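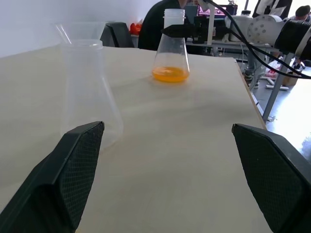

Fig. 1. Clear plastic Erlenmeyers, orange liquid in the smaller one.

Week 2 notes, clear plasticware

Handout is short, read before the prac. Marks out of 30, due end of September.

Volume marks on a conical flask are a guide only. Use a cylinder for anything you'll put in a calculation. Coloured water for the first pours, 80 mL per pair, then plain.

Reading the level: eye at liquid height, bottom of the meniscus. Coloured liquid is easier, clear on a pale bench is where people go wrong. Dark card behind it helps.

Threaded necks: cap finger tight. Dont force it.

Empties get knocked over constantly, they weigh nothing and you can't see them against a light benchtop. Stand them up, keep back from the edge. Cups same. Lids next to there own container please.
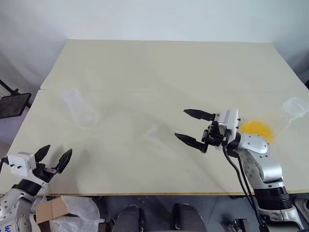 Can plastic flasks go on the hotplate?
Never, use the borosilicate glass ones from the cupboard in room 352.

Rinse three times, drain upside down on the rack. No acetone on any of the plastic, it can cloud or crack.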